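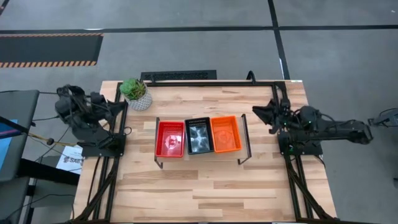
Worku: We have the same fault at our branch, and for us it only happens on orders that are collected in more than one visit. Full collections go through fine. Please check whether yours are the same before anyone resets the stock figures again. We reset ours and were wrong again by closing time.

Ticket 333
Opened: 13 October 2022
Product: Privuvden stock and orders
Site: Lakside shop and web counter
Priority: 2
Status: Closed, see last entry

Original report

The stock figure on the website is lower than what we have on the shelf. It affects small homeware lines more than anything else – storage baskets, hooks, drawer trays, the cheap things people buy several of. The website says out of stock and turns customers away while the goods are sitting in the shop.

We first thought it was theft or bad counting. We counted the storage baskets before opening and put the correct figure in by hand. It had dropped too far again by the end of the day, with no till sale to explain it. The till report and the paper receipts agree with each other. Only the web figure is out.

What we have tried so far:
Logged out and in again on both tills.
Cleared the browser on the office computer.
Ran the overnight stock sync by hand.
Turned off the click and collect option for one afternoon. The figures held steady while it was off.

We can't leave click and collect off. A good part of our weekday trade comes through it. 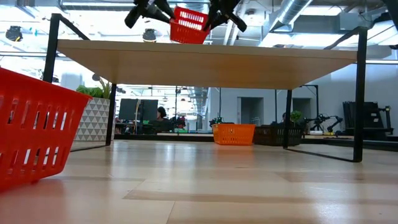
Small red plastic basket with slotted sides.

Support, first reply

Thank you for the detail. The afternoon with click and collect turned off is useful and points away from the tills.

Please send the following:
The movement report for one affected line, from Stock, then Reports, then Movements. Choose "all sources" and not "till only".
The order numbers of any click and collect orders for that line in the same period.
A screenshot of Settings, then Collections.

Please don't correct any more figures by hand for now. Each hand correction writes its own line in the movement report and makes the fault harder to follow. If you need to keep selling a line online, set it to "allow orders at nil stock" and keep an eye on it.

Lakside

Movement report attached for the small baskets. Settings screenshot attached too.

We looked at Worku's comment and it matches. One customer ordered 4 baskets on the web and took 2 of them, then came back later for the rest. That order took more off the stock than it should have. Another customer ordered the same number and took the lot in one go, and that one is correct.

We also noticed the order screen shows the part-collected order as "complete" after the first visit, which is wrong. Staff at the counter have been working from the printed slip, so it hadn't been picked up.

Support

We have gone through the report. The sequence on the faulty order is:

Order placed. The full quantity is reserved. Correct.
First visit. The quantity handed over is taken off stock, and the whole reservation should shrink by the same amount. In your report the reservation doesn't shrink.
First visit, same minute. The order is marked complete and the system takes off whatever is still reserved. This is where it goes wrong.
Second visit. The remaining quantity is taken off when the slip is scanned.

So the goods from the first visit are taken off twice, and so are the goods from the second. We placed a test order on our own copy of Privuvden with standard settings and could not get it to happen. With your settings copied over, it happened the first time.

The difference is in Settings, then Collections, where "Close order on first scan" is ticked. It is off by default. Your change log shows it was switched on in February, on the same day the Likitis card reader was added. The setup sheet for the Likitis reader at that time did tell shops to tick it, for payment at the counter. The current sheet does not.

Steps to put it right

1. Finish or cancel any part-collected orders that are open. They can be found under Orders by sorting on "slip printed".
2. Go to Settings, then Collections, and untick "Close order on first scan". Press Save at the bottom of the page. Moving to another tab without saving loses the change and gives no warning.
3. Log out of both tills and back in. They only read this setting at login.
4. Place a test order for a cheap line, hand over part of it, and check that the order shows as "part collected".
5. Count the affected lines and enter the correct figures by hand. Use the reason "Recount", so that they don't show as losses in the yearly report.

Please leave step 5 until the others are done.

Lakside

Steps 1 to 3 done. Step 4 did not work the first time. The order still went to complete on the till by the door, though the other till was fine.

Support

Was the till by the door logged out fully, or locked? Locking keeps the old settings. The log out option is in the menu under the shop name.

Lakside

It had been locked. Logged out properly and tried again, and now it shows as part collected on both. The stock figure went down by the right amount and the rest stayed reserved. We scanned the slip again for the remainder and the order closed as it should.

Does this change anything for customers paying by card at the counter? We don't want to fix one thing and have the reader stop.

Support

No. The Likitis reader now takes the payment status from the order itself and does not look at whether the order is closed. If a payment fails after this change, please open a new ticket and quote this one.

Worku

Ours had the same box ticked. Unticked it, and the figures have been right for all of today's collections. One thing to add for other branches – orders already closed by mistake can't be reopened, so the second half has to be handed over on a manual slip. Use type "no stock change" or it comes off again.

Support

That is correct, and we have added it to the help page. The sync itself was not at fault and needs no change. We have also put in a request for a warning when the Collections page is left without saving.

Lakside

Recount finished this morning. The storage lines took longest. Web figures and shelf figures agree on 100 per cent of the lines we checked, and click and collect is back on with the usual hours. Happy for this to be closed.

Status changed to Closed. Cause: setting. Linked to: Likitis reader setup sheet, old version.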